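The **Trudunstead Basin Water Authority** is a regional agency that sets river flows, grants pumping permits and, in dry years, takes the blame. It was set up by merging two older bodies, the Vulto Drainage Board and the Unard River Commission, which had spent most of their existence suing each other. The lawsuits were inherited along with the furniture, and for its first year the Authority was both plaintiff and defendant in the same case.
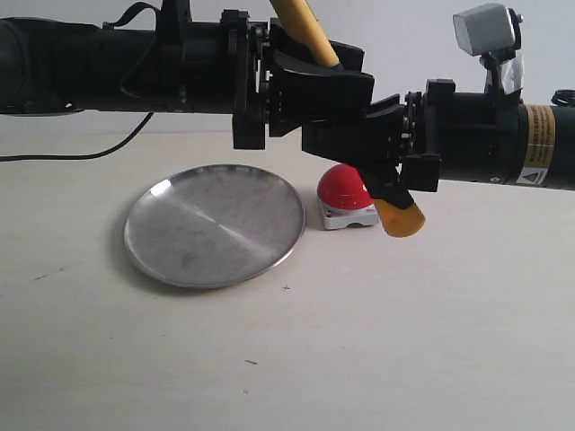

TRUDUNSTEAD, 22 March 2018

Akua Antwi was confirmed as director on a divided vote. A former permit examiner, she was known for returning applications with the arithmetic corrected in pencil. Her supporters called her the most qualified candidate the agency had ever been offered. Her opponents agreed, and said this was what worried them.

## Powers

The Authority oversees 2,533 active permits across the basin. Of these, 430 predate the merger and are governed by the old Unard rules, which measure water by the width of the ditch and make no mention of depth. Attempts to convert them have failed twice, both times after long hearings at which every ditch owner asked to speak.

It may fine a permit holder up to $2,400 for each violation. Critics have pointed out that a large farm can save more than that by overpumping through a warm weekend, and several large farms appear to have read the critics.

## The Nwosu rule

Antwi's best-known measure is the Nwosu rule, named for the creek where it was first applied. It requires pumping to stop when flow at the creek gauge drops below 35 cubic feet per second. Growers upstream objected to the number, then to the gauge, and finally to the creek, which their lawyer described in a filing as "seasonal at best." 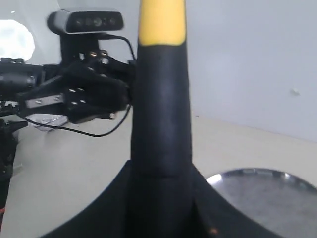

*Gripper and camera unit at a vertical pole.*

The rule took effect in July and was suspended for review before the month was out. Titilayo Chukwu, the deputy director, ran the review and recommended keeping the rule almost unchanged — she moved one comma, and the growers appealed the comma.

## See also

- Vulto Drainage Board
- Unard River Commission
- Ditch-width permits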